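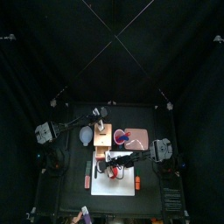 Household table task set, two-arm station, May.

Kozan household handling project
Progress report to the Plarngate fund
Period ending May

1. Where we are

The project set out to find whether a pair of low-cost arms can do small tidying and kitchen jobs well enough to be worth a care home or a small shop paying for them. We are now past the midpoint. The station is working, the task set is fixed and the first full round of trials has been run. The short answer so far is that the machines can do some single jobs to a usable standard and cannot yet do a string of them without a person close by.

Spending is in line with the plan agreed at the last review. We are not asking for any change to the total.

2. Work done in this period

The task set was cut down to 13 jobs. The earlier list was longer and had too many that were nearly the same, such as moving a cup left and moving a cup right. The present list covers opening and closing a small drawer, putting things into a cup and taking them out, wiping a white board, picking up a marker, setting toy food on a cutting board and clearing the table at the end.

Ola, the control software, was moved to its new version early in the period. The change took longer than expected and we lost most of two weeks of station time to it. The arms now recover by themselves from a missed grasp in most cases, where the older version would stop and wait.

Elley, our partner site, has agreed to run the same jobs with their own staff and their own objects. Their station is built but has not been signed off for unattended running. We expect to send them the task sheets and the scoring guide next.

3. Results

Picking and placing of firm, medium-sized objects is good. Blocks, the cup and the toy vegetables are picked up first time in the large majority of attempts, and moving them slightly between attempts makes little difference.

The drawer is mixed. Pulling it open is reliable. Closing it fully is less so, as the arm tends to stop short and leave a gap. A person would give it a second push without thinking and we are adding that step to the training runs.

Wiping is poor. The arm makes the right movement but does not hold an even pressure, and marks are left in the corners of the board. We scored a wipe as passed only if a member of staff would not feel the need to do it again. On that test only 3 of the jobs that involve wiping or spreading could be called close, and none is ready.

Soft and thin things remain the weakest area. Cord and cloth are dropped or dragged more often than they are lifted. We do not expect to solve this inside the current grant and would sooner say so now.

Speed is also a limit. Clearing the table takes the arms about 2 minutes for each object once pauses and second tries are included. A person clears the lot in less time than that. For night-time or back-room work this may not matter, but it rules out use at a counter during opening hours.

4. Problems and risks

Resetting the table between trials is still done by hand and takes up a good part of the working day. Trials with both arms moving near the middle of the table need watching, as the software slows them down too much when they come close together. One gripper fingertip wore through and was replaced from stock. Spares are on order and delivery has been slow.

The larger risk is that results at Kozan do not carry over to Elley. Different lighting and different cups may be enough to bring the scores down. We would like to know this early, so the Elley trials have been moved ahead of the planned work on longer chains of jobs.

5. Next period

Finish the drawer and cup jobs to the agreed standard.
Start the Elley trials and report both sets of scores side by side.
Try a first chain of jobs: open drawer, put marker in, close drawer.
Stop further work on cord and cloth, and write up what was tried.

6. Decisions needed from Plarngate

We ask for agreement to drop the cord and cloth jobs from the final measure, and to move the money set aside for them to station time at Elley. The sum is small and the breakdown is in the budget sheet sent with this report.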